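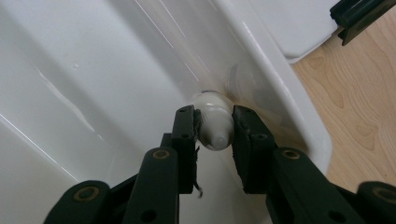 Bac blanc, site de Plundgate

Bouillons et potages : la cuisine centrale de Plundgate revoit ses fiches techniques

Publié le 29 août
10 partages | 5 commentaires

La cuisine centrale de Plundgate, exploitée par Ellance, remplacera à compter du mois de novembre les bases déshydratées de ses potages par des bouillons préparés sur place. La responsable de la production a reçu notre rédaction pour exposer les modalités de ce changement, qui concerne les restaurants scolaires et la résidence Preda.

La décision, rappelle-t-elle, procède d'une demande des établissements desservis. « Les retours de salle signalaient une uniformité de goût d'une semaine à l'autre. Le velouté de poireaux et le potage de courge partaient de la même base, et les convives s'en apercevaient. » Une première série d'essais a été conduite au printemps sur un seul potage, servi à 200 convives.

La recette retenue est volontairement courte : carottes, oignons, vert de poireau, céleri-branche, queues de persil, laurier et quelques grains de poivre. Les légumes sont taillés en gros morceaux, mis à l'eau froide et portés à frémissement. « Nous avons écarté la coloration préalable des oignons. Elle donne un beau bouillon, mais il brunit les veloutés clairs, et celui de chou-fleur devenait franchement gris. » Le sel n'est ajouté qu'au moment de la finition, potage par potage.

Interrogée sur les quantités, la responsable précise qu'une cuisson produit 500 litres de bouillon, répartis entre les potages du jour et les cuissons de céréales. Le boulgour et l'orge perlé y gagnent nettement, selon elle. Les lentilles, en revanche, restent cuites à l'eau. « L'essai n'a pas été concluant. Le céleri prenait le dessus. »

Le passage au bouillon maison modifie l'organisation de la matinée. La mise en cuisson est désormais la première opération de la journée, avant les crudités. Le bouillon filtré est refroidi rapidement, puis conservé en chambre froide jusqu'à son emploi. « Les équipes ont demandé que la fiche indique l'ordre des gestes et pas uniquement les grammages. La remarque était fondée et la fiche a été réécrite en ce sens. » Elle tient à présent sur une page, affichée au poste de cuisson.

Les légumes proviennent pour partie du groupement Enach, qui livre les poireaux entiers. Le blanc est réservé aux fondues et aux tartes, le vert au bouillon. Quant aux légumes de cuisson, ils sont en partie mixés dans le potage paysan, dont ils remplacent 10 % des pommes de terre. La responsable reconnaît que ce point a fait l'objet de discussions. « Une carotte longuement cuite a cédé l'essentiel de son goût. Au-delà de cette proportion, le potage devient plat. »

Cinq potages seront concernés dès l'ouverture de la saison : poireaux et pommes de terre, courge, chou-fleur, potage paysan et crème de panais. Le velouté de champignons fera l'objet d'une fiche distincte, avec un bouillon tiré des pieds. La soupe de poisson n'entre pas dans le périmètre.

Pour la résidence Preda, les textures feront l'objet d'un réglage particulier, en lien avec le service de diététique. « Un bouillon maison lie moins qu'une base du commerce, qui contient souvent de l'amidon. Il nous faut donc ajuster la part de pomme de terre, et ce travail n'est pas achevé. »

Les fiches techniques seront transmises aux établissements avec les menus de novembre.

Partager cet article | 5 commentaires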